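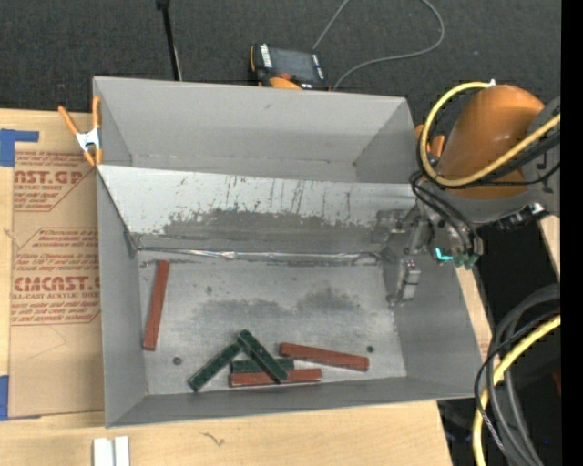
Fig. 1. Bin with red and green blocks, gripper at the right wall.

Umell bin picking project - fault report, November

What happened

Run 42 of a planned 100. Arm went down for a block near the right wall and the wrist side touched the rim before the fingers got to the block. Controller threw a collision stop. Bin shifted 21 mm on the table, one clamp slipped. No one hurt, everybody was behind the line. We hit the e-stop anyway and left it for the rest of the afternoon.

Why

Two things we think. First the pick planner (Grernow, the version we got at the start of term) only checks the fingers against the walls, not the whole gripper and not the cables. So a block close to a wall looks fine to it. Second, the speed was still at 40 percent from the demo day, should of been lower for wall picks.

Crossed blocks make it worse. When one block lies over another the planner likes to come in at a tilt and that swings the housing out over the rim. Red against green is easy for the vision, the pile is not.

Checked after: fingers ok, hoses ok, one cable tie gone. Calibration was off so we redid it - took most of the evening.

Changes

- Gripper model now includes the wrist and a fat box for the cables
- no picks close to a wall untill the new model is tested
- clamps checked before every run, initials on the sheet
- speed down for anything near the rim

Still open

Tanui lab at Odstead uses a force limit, we havent got ours set up yet. Remaining runs start over from 1 with the new model.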